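Ondberg lettings scheme moves to fixed inventory standard for furnished homes

Apr 16, 2023

Landlords letting furnished homes through the Ondberg register will have to use a single form of inventory for all new tenancies, under revised terms issued by the register's operator, Trivley. The change covers 481 homes now listed as furnished or part furnished. Unfurnished homes stay on the existing check-in sheet.

The revised terms replace three separate forms, which differed in how they recorded fittings, movable contents and meter readings. Agents had been free to choose among them. Trivley said in its notice that the choice of form had made it hard to compare the record taken at the start of a tenancy with the one taken at the end, particularly where a home had changed agent in between.

Under the new form, contents are entered by room and then by class. Fixed items such as worktops, sanitary ware and radiators come first, followed by furniture, then appliances, then soft goods. Each entry carries a condition grade from one to 4, where one means new or as new and 4 means worn but usable. An item that falls below the lowest grade may not be listed as part of the letting and has to be removed or replaced before keys are handed over.

Raili Hämäläinen, who drafted the terms for Trivley, said the grades had been kept few in number on purpose. An earlier draft had nine. In trials, two clerks inspecting the same flat seldom agreed on the middle grades, and the difference had no effect on the sum held back from a deposit.

The tenant has seven days from the start of the tenancy to return the form with comments. If no comments are received, the form stands as issued. Where the tenant disputes a grade, the agent may accept the change or arrange a second inspection, and both versions are kept until the matter is settled. The time limit under the old terms was five days, with no provision for a second inspection. 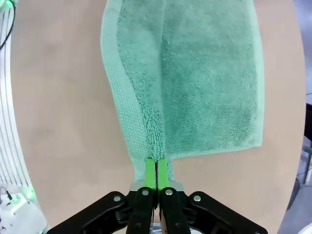
Soft goods are the part of the form that has changed most. Bedding, curtains, rugs and bathroom linen were formerly entered as a single line for the whole home, often with no more than the words "as supplied". They must now be entered by type, with colour, construction and any woven or printed feature that would allow the item to be told apart from a replacement. For a mint-green terry towel with a flat woven band in a paler tint along one side, the entry would give the colour of the pile, the colour of the band and the grade. "Towel, green" would be sent back. Shading in looped pile is not to be recorded as staining unless it remains when the cloth is laid flat in daylight. Sets may share a line if every piece is alike and carries the same grade.

Agents have raised objections to the time this will take. Algirdas Zariņš, who manages furnished lettings for Teshome, said his clerks needed 75 minutes to complete the new form in a two-bedroom flat, and that most of the extra work lay in cupboards and linen. He said the firm would advise some owners to withdraw soft goods from their lettings altogether. The terms allow this, provided the listing makes it clear that bedding and bathroom linen are not supplied.

Trivley does not intend to shorten the section. Ms Hämäläinen said that disputes over low-value contents took as long to settle as disputes over carpets and appliances, and that the commonest cause was an entry too brief to show whether the item found at check-out was the one supplied.

Photographs remain optional for soft goods and small kitchen items. They are required for floors, walls, worktops, hobs, ovens and any item graded 3 or 4. Each must be taken on the day of the inspection and filed under the room and line number of the entry it supports. General views of a room may be added but do not count as evidence of the condition of a single item.

Meter readings move from the last page to the first. The form also has a new line for the location of the stopcock and the main electrical switch, both of which had been left to the agent's own welcome sheet. Keys are entered by lock, with the number of copies issued for each. Fobs and gate codes are listed separately, though the code itself is not to be written on the form.

The electronic version will run on Tetis, the records system already used by the register for rent statements and repair requests. Kaja Lepik, who is responsible for the system at Trivley, said that forms saved part way through an inspection could be completed on another device, and that a paper version would be kept for homes without a reliable signal. Paper forms must be entered on the system within two working days. Once a form has been signed by both parties it cannot be edited, and later changes are added as dated notes.

Existing tenancies are not affected until they are renewed. On renewal, the agent may carry forward entries for fixed items and furniture from the earlier form but must inspect and grade soft goods afresh. Fair wear during the first term is to be shown by a change of grade and is not chargeable. A drop of more than one grade within twelve months has to be explained in a note.

Graziella Sanna, who represents tenants on the register's advisory panel, said the longer period for comments was welcome. She had asked for the tenant to be present at the first inspection by right. The final terms say only that the agent should offer a time "where practicable".

The form and guidance notes have been sent to all agents on the register. Questions about the grades should go to Žydrūnas Liepiņa at Trivley's Ondberg office, and requests for access to the electronic version should be made through the agent's existing Tetis account.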